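Chapter 7
Grippers and the Wrist Camera

In this chapter
7.1 What a parallel gripper has to do
7.2 Finger shape and contact
7.3 Setting the closing force
7.4 Placing the wrist camera
7.5 Wiring through the palm
Exercises and bench work

By the end of Chapter 6 the arm moves to a commanded position and stays there. It does not yet pick anything up. The next two builds add a pair of fingers, the motor that drives them, and a small camera at the wrist that looks out between them. The mechanical work is light. Most of the bench time goes into adjustment, and readers who share a workshop should plan on leaving the arm clamped in place between sessions.

The reference build for this part of the book is the two-arm setup by Mafalda Peixoto and Wayne Lockwood, introduced in Chapter 2. It uses the Hiltevex wrist plate and the Kakitz motor driver. Other parts will work if the bolt pattern and the supply voltage match. Appendix C lists the changes needed for the Visser plate, which puts the camera mount on the opposite side and calls for a longer cable.

Before you start

You need a working arm with joint limits set (Section 5.4), a bench supply with an adjustable current limit, and a set of test objects. Do not begin with a full set of household items. Choose three objects: one hard with flat sides, one hard and round, and one soft and round. A wood block, a golf ball and a piece of fruit cover the range. Keep the same three through the whole chapter so that your readings can be compared.

Set the current limit low before the fingers are powered for the first time. A gripper that closes on nothing will drive its fingertips into each other, and the motor will stall at full torque unless something stops it. The driver can do this in software, but the setting is lost when the board resets. The bench supply keeps its limit.

Contact and force

A block held between two flat plates touches each plate over an area. A ball held between the same plates touches each one over a very small patch, and it is free to roll about the line that joins the two patches. This line is called the grip axis. The farther the center of mass lies from the grip axis, the greater the turning load the contacts must resist. With hard fingers and a hard ball, they resist very little of it.

Soft objects behave differently. The surface gives way under the finger, the contact patch grows, and friction acts over a wider area - up to the point where the object is damaged. The useful range lies between the force at which the object slips and the force at which it bruises. For a hard ball the upper limit can be ignored. For fruit the two limits may sit close together, and both shift as the fruit ages. Idalina Paiva's test notes, reprinted in Section 7.3, list slip and bruise settings for the same variety at several stages of ripeness.

The wrist camera is the main tool for checking a grip. It moves with the hand, so the fingers stay in the same part of the image while the background changes. Any motion of the object relative to the fingertips is therefore slip or roll, and can be measured directly from one image to the next.
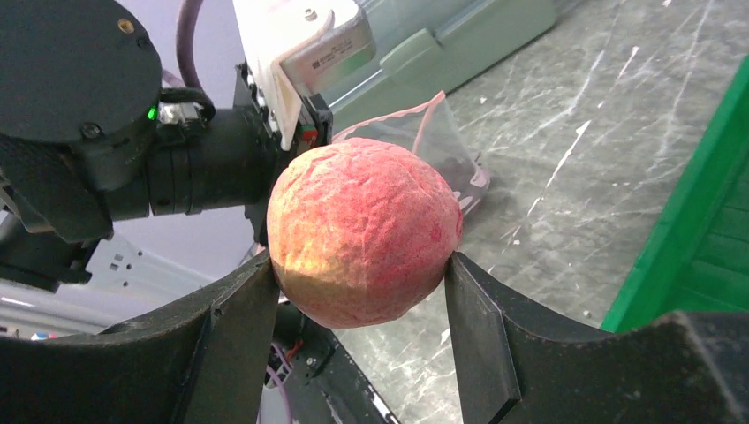

Figure 7.1 A peach held between the two fingers, from the wrist camera. Each finger meets the fruit at a single contact point.

Note where the contacts fall in Figure 7.1. The lower half of the fruit is wedged between the fingers, and the wrinkled skin gives an uneven surface to grip. Section 7.2 treats this case in detail.

Record every trial in the same form: object, commanded finger gap, current at contact, current at hold, and result. Use a hold time of 15 seconds. Olga Loureiro's log sheet in Appendix D has space for 40 trials and can be copied for workshop use.

7.1 What a parallel gripper has to do

A parallel gripper moves two fingers toward a common center line while keeping their inner faces at a fixed angle to each other. One motor drives both fingers through a linkage or a rack and pinion.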